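Re: [salon-ops] Shampoo bowls running cool by mid-afternoon

Posted by Zlatko Berisha, October, 4:40 pm
2 min read

Maritza Correa wrote:
> We added two bowls at Lundora this summer, so we now have eight.
> The water is fine until lunch and then drops to lukewarm when more
> than three are in use. The heater is set where it always was. The
> plumber wants to put in a bigger tank. Our last bill shows 3,896
> gallons for the month, if that helps. Has anyone fixed this without
> a new tank?

Maritza,

The monthly total won't tell you much. A tank heater runs short on peak draw, so you need the flow at each bowl and the number of bowls open together.

Check the spray heads first. Put a bucket under one, run it full open for a minute, and measure what you get. Do all eight. New heads often ship with the flow restrictor loose in the bag, and installers leave it out. On my floor at Lalwood the two newest bowls were drawing nearly twice what the old ones did.

Next, the mixing valve. If it is a single valve feeding the whole row, look up its rated flow. A valve sized for six bowls will lose temperature with eight on it even when the tank is full of hot water. To separate the two faults, take a reading at the tank outlet and another at the farthest bowl while four are running. Tank hot and bowl cool means the valve or the pipe run. Both cool means the tank is empty or an element is out.

If it is electric, have the lower element tested. With that one dead you get a normal morning and a cold afternoon, which matches what you describe.

We logged ours for one full day: 29 shampoos, and the tank needed 18 minutes to recover after the worst stretch. Fitting the restrictors and moving towel washing to after close took care of it. I would do both before paying for a tank.

Nelly Agudelo posted a log sheet to this list last year that has columns for start time, bowl number and outlet temperature. Use that one. I can't find my copy.

One question back: is the color bar sink on the same line? It wasn't clear from your message.

Zlatko

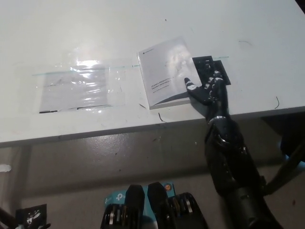

This page was last changed in October.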